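De: Bogdan Tomaszewski
Para: lista de dibujo de Castulell
Fecha: 12 de agosto de 2024
Asunto: Re: Papel para carboncillo y ejercicios para agosto

Hola a todos:

Contesto a Ningsih y de paso junto lo que teníamos pendiente, que el hilo se ha ido repartiendo entre varios asuntos y ya cuesta seguirlo.

Ningsih Wijaya escribió:
> Hola, grupo:
> He gastado el último bloc del papel que comprábamos en Flastero y me dicen
> que no lo van a reponer. Me ofrecen el Buveo de grano medio, que es más
> barato, pero he hecho un par de pruebas y no sé si me convence. El difumino
> se lleva casi todo el carboncillo y me quedan unos grises muy sucios. ¿Lo ha
> probado alguien? Antes de encargar para todos prefiero preguntar.
> Otra cosa: en agosto no hay sala y yo me quedo sin dibujar si no tengo
> deberes. ¿Podemos ponernos algo fácil para hacer en casa?
> Y si alguien tiene la goma moldeable que dejé en la última sesión, que me la
> guarde, por favor.
> Ningsih

Papel

Yo sí he usado el Buveo, todo el invierno pasado. Tiene dos caras distintas aunque a simple vista parezcan iguales. La que queda hacia arriba en el bloc es la más lisa y es la que da el problema que cuentas: el carboncillo no agarra y al difuminar se levanta. Dale la vuelta a la hoja. La otra cara aguanta bastante mejor, sobre todo si empiezas con barra blanda y no aprietas. Para lápiz da igual una que otra.

De todos modos, no encargaría para todo el grupo todavía. Yaqin Song trabaja siempre en formato grande y el Buveo se ondula en cuanto la hoja pasa del tamaño del bloc. Ella usa un papel de rollo de Nilsuwan, que sale a cuenta si lo compartimos entre cuatro, pero hay que cortarlo y tenerlo unos días bajo peso para que pierda la curva. Yaqin, si lees esto, dinos si te queda algún trozo para probar.

Mi propuesta es que cada uno compre un bloc pequeño del que quiera y que en septiembre comparemos dibujos hechos, con el nombre del papel escrito por detrás. Luego decidimos.

Fijador

Jintana Chareonsuk preguntaba por el fijador en otro mensaje que me parece que solo nos llegó a unos cuantos. Resumo lo que le contesté: dos capas finas, dejando secar la primera del todo, con la hoja tumbada y la ventana abierta. Si se pulveriza de cerca salen gotas y el negro se oscurece a manchas. Los blancos de tiza prácticamente desaparecen, así que es mejor darlos después de fijar y no volver a tocarlos. Para los dibujos que van a la carpeta yo no fijo nada, pongo una hoja de papel vegetal entre medias y ya está.

Jintana, el bote que compraste vale también para pastel, pero haz una prueba antes en un recorte.

Ejercicios para agosto

Pongo los mismos que hicimos el primer año. Son cuatro y se pueden hacer en cualquier orden. Nada de fotos de internet, siempre del natural.

1. Una tela clara colgada del respaldo de una silla. Solo línea, sin sombra. Sirve un paño de cocina. Media hora y se deja como esté.

2. La propia mano que no dibuja, nueve veces en la misma hoja y en posturas distintas. Pequeñas. Charoen Chaimongkol las hizo a tinta y quedaron muy bien, pero con lápiz se corrige la proporción de los dedos, que es donde fallamos casi todos.

3. Un solo objeto sobre una superficie lisa, a carboncillo. Una fruta entera es lo más agradecido. Con una manzana roja en medio de una mesa gris hay trabajo de sobra: el rojo y el gris se pueden quedar muy cerca en valor, y hay que decidir cuál es más oscuro antes de manchar. Entornad los ojos. La sombra arrojada va pegada a la base, sin hueco, y el brillo se reserva desde el principio con el blanco del papel. El rabillo, al final. 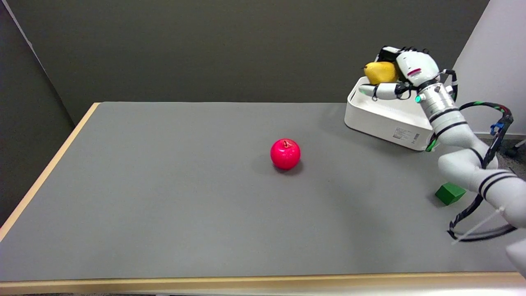
4. Un rincón de casa con una puerta abierta. Primero las verticales, luego la altura de los ojos, y después lo demás. Quien no quiera perspectiva puede repetir el ejercicio 1 con una tela oscura.

Traed lo que salga, también lo que no os guste. A la vuelta hacemos sitio en la pared para ocho hojas cada vez y vamos rotando.

La goma

La tengo yo, Ningsih. Estaba en la caja de las pinzas. Te la llevo en septiembre o, si la necesitas antes, pasa por casa cualquier tarde – avísame por correo, que el teléfono lo miro poco.

Un saludo,
Bogdan

P. D. Al contestar, borrad del mensaje lo que no haga falta citar, por favor. A quienes reciben la lista en un solo correo diario les llega todo repetido.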